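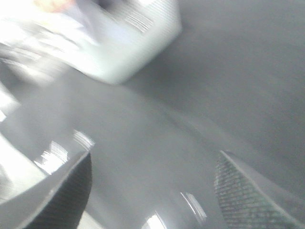 Search minutes and agendas Go

Minutes, Joson data collection group
November 8, 2025
Sites present: Udberg, Sembiring, Uston

1. Previous minutes
Accepted with one correction. The container task was moved to Uston in May, not to Sembiring.

2. Episode count
The container set stands at 2,083 episodes after review. The target for the first training run was 2,000 and is met. Udberg asked that the target for the second run be set at 3,000. Agreed.

3. Wrist camera blur
Fast wrist moves smear the white containers badly against the grey surface, and edges are lost. The nubs on the finger pads stay readable in the same footage — the pads move with the camera. Sembiring proposed dropping every blurred segment. Uston objected that the policy will meet the same blur at run time. Decision: keep the segments, tag them, and train once with and once without.

4. Hands in view
Episodes where a person holds or steadies the container are to carry the "assisted" tag from the first image in which fingers show. Partial views of a hand count. Old episodes will be retagged by Udberg.

5. Reflections
Highlights on the glossy gripper housing wash out to white. Matte tape was discussed and deferred; it would change the look of the gripper partway through the set. Exposure to be lowered on 3 trial sessions first, results to the next meeting.

6. Open items
Uston — written rule for when an episode starts if the gripper is open and already moving.
Sembiring — storage quote, carried over again.

Next meeting to be set by email.

Contact | Copyright Joson data collection group | Back to top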